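Lomside guest room: walk-through checklist with my comments

I do this one before every changeover, usually with a coffee in hand (it takes me 22 minutes if I don't get distracted!). Tick it, fix it, or write it down.

1. Walking path, door to window: OK
Nice and wide between the bed and the sofa. Keep it that way, please, no suitcases parked there.

2. Lamp and nightstand: LOOK AGAIN
Base sits flat on the wood, but the stem leans a little and I'd like it snugged up. There's a bit of black cord bunched on the back corner too.

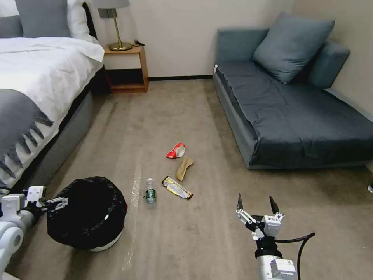
Switch or outlet plate gets a wipe and a wiggle test. If it's loose, stop and call Porico, don't go poking at it yourself.

3. Bedding: FIX
Duvet is all wrinkled and hanging down the side. I love that fringed throw, but keep the tassels up off the carpet or somebody's toe will find them.

4. Floor: FIX
Snack wrapper and a torn piece of cardboard between the trash bin and the sofa, plus a thin black cable looping right across the carpet. The cable is my big one, so move it first! A few darker stains as well, put those on the Tresik cleaning sheet.
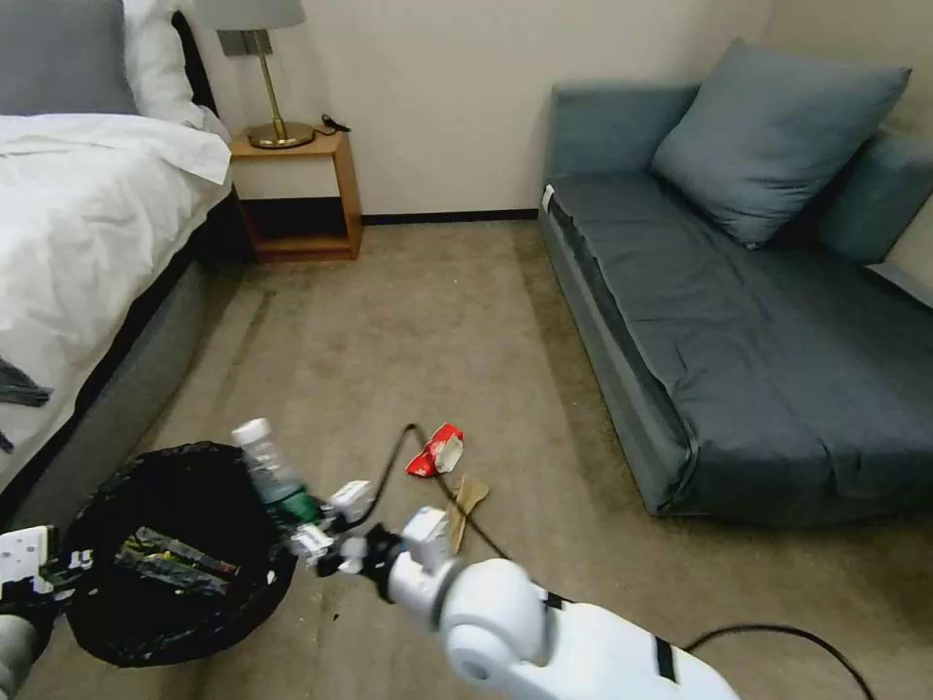
5. Trash bin: EMPTY IT
Wrappers in there already. Fresh black bag, folded over the rim, and bottles go to recycling.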